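Sedmont Community Boards > Home and Kitchen > Cookware
Topic: Carbon steel pan sticks after 2 months, is it me or the pan?

jtavares
New member
I bought a 10 inch Skuvumau carbon steel skillet in April after using nonstick for years. Followed the card that came with it: scrubbed off the wax, oiled it, baked it upside down for an hour. Eggs were fine for the first couple of weeks. Now they weld themselves to the middle and the color there has gone from brown back to gray. I wash with hot water and a little dish soap, dry it on the burner, wipe with canola. What am I doing wrong?
Jaime

oliwia_s
Member
What are you cooking besides eggs? Gray in the middle usually means acid. Tomato sauce, wine, lemon, any of that will strip a new pan in one dinner.

jtavares
New member
Shakshuka, twice. Also a lot of chicken with lemon. So that's probably it?

oliwia_s
Member
That's it. The layer is thin for the first few months. Scrub the middle with salt, do two or three rounds of thin oil on the stove, and keep tomatoes in something else until the fall.

TQuintela
Senior member
I don't agree that it's only the acid. One hour in the oven is one coat, and one coat is nothing. I did 8 before I cooked in mine. Also, canola goes sticky if you put on more than a film. Wipe it on, then wipe it off like you made a mistake putting it there.

oliwia_s
Member
Eight coats is a hobby. I did one and then fried potatoes for a week. Mine is five years old and I make omelets in it every morning.

TQuintela
Senior member
And mine is 13 years old. We could both be right. But a beginner with a gas oven is better off doing the coats than guessing how much potato is enough.

duarte_t
Member
Jaime's brother here. He is leaving out that he cooks everything on high. The pan is smoking before the eggs go in.

jtavares
New member
It's how you get a crust.

duarte_t
Member
Not on an egg.

oliwia_s
Member
OK, that changes my answer a little. Medium-low, give it three or four minutes to warm up, then butter. If the butter browns right away, take it off and wait. Do this before you redo any seasoning. It may be half your problem.

jtavares
New member
Will try. Separate question: what do I turn things with? I have a thin metal fish spatula from Torres and a slotted plastic one from the old nonstick set. I was told metal would ruin the surface.

Simão
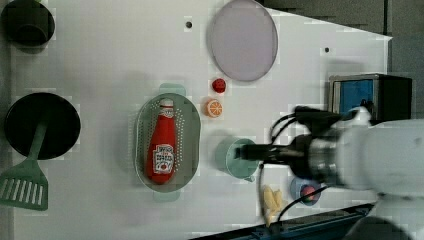
Simão Baptista
Moderator, Cookware and Knives
Metal is fine on carbon steel as long as the edge is smooth and you aren't gouging. File down any burr at the corners. I still reach for a plastic slotted one for pancakes, mostly out of habit. The thing to watch with plastic is leaving it leaning on the rim of a hot pan, where it will soften and pick up a dent. Check the package for the heat rating.
On the coats: there's a long argument about this pinned at the top of the board, please take it there if you want to keep going.

TQuintela
Senior member
I wrote half of that thread and my answer hasn't changed. Fish spatula for him. The thin edge gets under a stuck egg, and plastic is too thick.

oliwia_s
Member
Agree on the fish spatula.

jtavares
New member
Update. Salt scrub, two thin coats on the stove, burner on 3. Two eggs this morning – one slid, one stuck at the edge where I didn't get butter. Much better than last week. I moved the shakshuka to my Jikaveo enamel pot.

duarte_t
Member
He still set off the smoke alarm doing the coats.

TQuintela
Senior member
Open a window and use less oil. Then do six more.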